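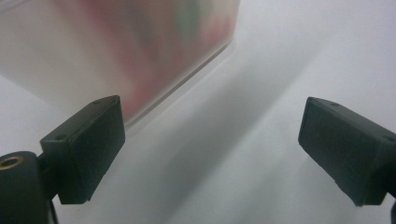

From: Marek Havlíček
To: Fallstead local history list
Subject: Re: The 1852 bridge fight and the militia roll

Radoslava,

Thanks for typing out the constable's account. I have a copy of the same pages, made years ago from the county microfilm, and I went through it again last night with your transcription next to it. Comments are under your paragraphs. I've trimmed the parts I had nothing to say about.

Radoslava Kolář wrote:

> I have now finished the constable's account of the fight at
> Flelerstead bridge in December 1852. It runs to 16 pages in his
> own hand, with two more in a different hand at the end that look
> like a fair copy of the opening. He says he reached the bridge
> when the toll house was already on fire and that the men from
> the Ziltis side were holding the east bank.

I agree with your reading except for the toll house. My copy has "fired upon" where you have "fired." The word "upon" is squeezed in over the line and is very faint. If I'm right, the toll house was shot at and did not burn that night. That would fit with the lease, which was renewed the next spring with no mention of a new building. The turnpike company was careful about such things and charged the keeper for a broken gate in the same document. I can't see them forgetting a whole house.

The usual story, that the toll house burned to the ground during the fight, comes from the town history, which was written long after everyone involved was dead. Its author had read the constable's account, or says he had. I think he made the same reading you did and everyone has copied him.

> He puts the crowd at 400. The newspaper says 350. The town
> history gives both numbers in different chapters without
> comment. Do we have any way to choose?

Not a good one. The constable had a reason to go high, as he was explaining to the magistrates why he had not cleared the bridge with the few men he had. The newspaper man was not there. He says so in his second paragraph, where he thanks "a gentleman who observed the affair from the hill." From the hill, in December, after dark, I doubt the gentleman observed much beyond lanterns.

I would print both numbers and say where each comes from. I would not split the difference, as somebody did in the old museum leaflet.

> The cause of the quarrel is given as the toll, but the account
> spends more time on the mill water. Charvát, the miller, had
> raised his dam in the fall, and the meadows upstream on the
> Ziltis side were under water before the hay was in. I wonder
> whether the toll had much to do with it.

I think both did. The toll on loaded wagons went up that same fall, and the people paying it were largely the ones with flooded meadows, as they now had to buy hay in Fallstead and haul it back over the bridge. So the same families were hit twice. The petition to the magistrates, which is in the second box at the county archive, complains of the toll first and the dam second. But there are more signatures on the sheet about the dam. I have only seen the petition once and my notes on the names are poor. If you are going to the archive again this winter, it would be worth copying both sheets in full.

One correction to your footnote. The Charvát who raised the dam was the son. The father had sold his share and moved into town by then. They had the same first name, which has confused people ever since, and the gravestone in the lower cemetery that visitors are shown is the father's. The son is not buried in Fallstead. I have never found out where he went after he gave up the mill.

> I can't make the militia fit. The constable says they came up
> the river road "before nine" and formed at the west end of the
> bridge. The captain's report says they did not leave the
> armory until half past nine. Someone is wrong by at least an
> hour, allowing for the march.

This is the question that got me interested in the subject in the first place, and I still don't have an answer I would defend. Three things to keep in mind.

The two men may not have been using the same clock. Flelerstead went by the church and the armory had its own. We know they disagreed, because there was a complaint about it when the mail coach times were set. The complaint doesn't say by how much, but I would be surprised if it was more than a quarter of an hour. It helps a little and doesn't close the gap.

The men the constable saw "before nine" may not have been the militia company. He calls them "armed men in good order," and only uses the word militia on the next page. A few of the mill hands had served and could have formed a line if told to. If Charvát had sent his own men down to guard the sluice, the constable might have taken them for the front of the company, especially if he was expecting it.

And the captain's report was written after the inquiry had been called. There were two deaths at the bridge, and both the dead men were from the Ziltis side. A captain who could show that his company was still at the armory when the shots were heard had a great deal to gain by showing it. I don't say he changed the time. I do say that his report is the only paper that gives it, and that the quartermaster's book, which should show when powder was issued, has that page missing. The stub is still there if you look at the binding.

> The roll lists the company by name, but I count fewer men on it
> than the captain says he marched. Is there a second sheet?

There is. It was filed with the spring muster by mistake and has been there ever since. Ask for the muster papers of the following year and look toward the back. The sheet is narrower than the others and the ink has gone brown. It has the men from the outlying farms, who would have joined the column on the road instead of at the armory. That matters for your timetable too, because waiting for them would have slowed the march.

> Last, the placement of the marker. It is at the new bridge. As
> I read the survey, the old bridge was well downstream of that.

Yes, the marker is in the wrong place. The old bridge crossed below the bend, where the bank is lower on the east side. At low water you can still find the footing of one pier, on the west bank just past the willows. I last saw it two summers ago. The ground there makes much better sense of the account. The constable says he could see the mill lights from the west end, and from the present bridge the hill is in the way.

I wrote to the highway office about moving the marker and got a polite letter saying it has to be where cars can pull off. I would settle for a line added to the text on it.

A few small points on the transcription, by page:

Page 3, "hayforks" should be "hay knives." He writes a long k that looks like an f. Compare "knocked" on page 5.

Page 7, the name you left blank is the ferryman's. It is spelled out in the witness list.

Page 11, I read "drew back" where you have "drew lots." I would like it to be lots, but there is a clear c and k.

Page 14, the sum is in the old money of account. Leave it as he wrote it and put the conversion in a note.

I can scan my copy of pages 9 through 12, where the film was out of focus on the county's reel and mine is a little sharper. It will have to wait until I can get at the big scanner, probably after the holidays. If anyone else on the list has the newspaper for the week following the fight, please write to me or to Radoslava. The county run skips that issue, and it should have the first report of the inquest.

Marek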